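About us

Godance is a furniture repair and refinishing workshop in Lidby. Most of our work is on kitchen and dining tables, with some chairs, dressers and worktops. We work for private households, and for a few pubs and tea rooms within driving distance.

The workshop is at 77 Gallagher Lane, in the long brick building behind the old seed merchant's. Gallagher was the seed merchant, and the name is still painted over the side door. We have left it there and people do sometimes ring the bell wanting grass seed.

What we do

The usual job is a table that has been used every day for years and shows it. The finish has gone in front of one or two seats, there is a ring where a pan was put down, and a joint has started to move. We take the old finish off, deal with the joints, fill or patch where it is needed and put a new finish on. Solid wood can be taken back many times. Veneer can usually be done once, sometimes twice, and we will tell you before we start if we think yours is too thin.

We also shorten tables, lengthen them, put new tops on old legs and new legs on old tops. Metal legs are fine. We do not weld, but we can replace fixings, cut new slots so that the top can move with the seasons, and fit feet that will not mark the floor.

We do not do upholstery beyond drop-in seats, and we do not strip painted doors. Please do not send us anything with live woodworm without telling us first -- it has to be kept apart from everything else in the building.

How it works

Send us two or three photographs and the length and width of the piece. Daylight is best. If you can, include one of the underside, where it is much easier to see how a table was made and what has been done to it since. We will reply with a price range. If you want to go further, we come and look at it, or you bring it in, and after that the price is fixed in writing.

Small pieces can be dropped off at any time when the workshop is open. Larger ones we collect. Collection is free within 10 miles of Lidby and charged by the mile after that. Tops over two metres need two people and a clear way out of the house, so it helps to know about stairs, tight halls and parked cars.

A normal table is with us for three weeks. Much of that is drying time between coats and we would ask you not to try to hurry it. The weeks before December are the busiest of the year, when everyone wants their table back for Christmas, and we close the list once it is full. We can lend a folding table while yours is away. There are four of them and they are plain but steady.

Finishes

For kitchen tables we mostly use a hard wax oil. It can be patched at home, does not peel, and keeps the feel of the wood. It does need a new coat every year or two, and red wine should be wiped up the same evening. For pubs and tea rooms we use a lacquer, which stands up better to being wiped with spray cleaner all day but has to come off completely when it wears through.

We keep samples of both on oak, ash, beech, pine and elm. Colour on a sample is only a guide. Old pine in particular goes much more orange than people expect once oil is on it, and if you want it paler you need to say so before the first coat.

Where we came from

The business began as Grarnetti, a joinery firm which made shop counters and fitted shelving from the same building for many years. When the counter work dried up, the repair bench at the back was the only part still busy. We took on the bench, the machines and the timber store, and changed the name. The joinery side was wound up. We still get asked for drawings of Grarnetti counters and we have kept what there was, but many are undated and some are of shops that have long been pulled down.

The largest machine is a planer which has been in the building for 70 years. It is slow to set up but runs true. Everything else has been replaced at least once.

Prices and guarantee

Our smallest charge is £100, which covers a minor repair or a small piece such as a stool or a bedside table. Joints we have glued are guaranteed for five years in normal indoor use. Finishes are not guaranteed, since so much depends on how they are looked after, but we give you a printed care sheet and a small tin of the right oil with every table, and we are happy to answer questions afterwards.

Visiting

You are welcome to come and see the workshop, but please ring first. The floor is uneven and often has things drying on it. Parking is in the yard, and the gate needs a good push. There is no step at the front door.
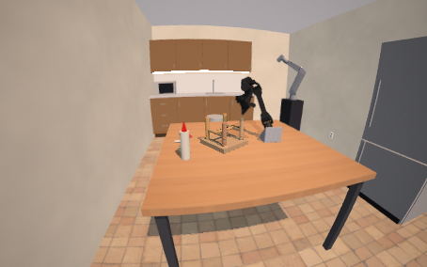

Dogs are fine in the office but not in the finishing room.

Page last updated 2020-06-11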